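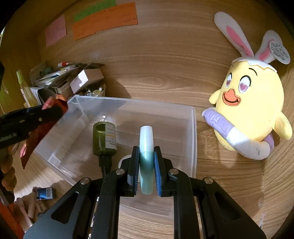

*A tube held upright over the bin, one job from the shelf-clearing unit.*

I have judged the Poltden student robotics meet 3 times, and I have clapped for a lot of machines that crossed a gym floor very fast. So I came to the Skindbridge club's new project expecting to be won over. I'm not there yet.

The club gave up its competition season for this. In place of a rover, students spend their afternoons picking up ordinary things with hand-held grippers and putting them down again. By December they had logged 641 pickups. Their coach, Canan Çınar, calls it the most useful work the club has done. She may be right about the usefulness. I'm less sure who is getting it. 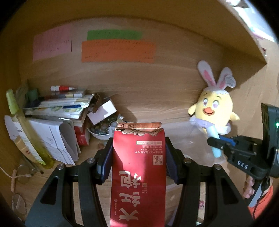

**Janaína Evangelista**
*Contributing writer and former shop teacher, Dollville*

Look at what they work on. A red packet of rock tea, upright between two padded fingertips, on a shelf crowded with books, paper and a bowl of dark glassy pieces. I grant that this is harder than pushing foam blocks into a goal. A packet can crumple. A tube has a rounded end and wants to roll. Real shelves are a mess, and a kid who learns that early is ahead of plenty of adults I used to work with.

But a student squeezing a handle is still the one doing the thinking. The hand knows how hard to press and the eye knows where to go. I asked some of the students what they had figured out about grip, and I got good answers – pad width, approach angle, why you don't grab a bottle by its neck. Then I asked what they had built. That was a shorter conversation.

There are 20 students on the roster and 12 of them are first-years. They need to cut something, wire it wrong and fix it. Erdem, the older club across the river, makes every new member build a gripper from scratch before touching a finished one. Most of those grippers are terrible. I'd still take that deal.

Çınar tells me a build unit is planned for spring. Good. I'd like to see it on the calendar before anybody logs another pickup.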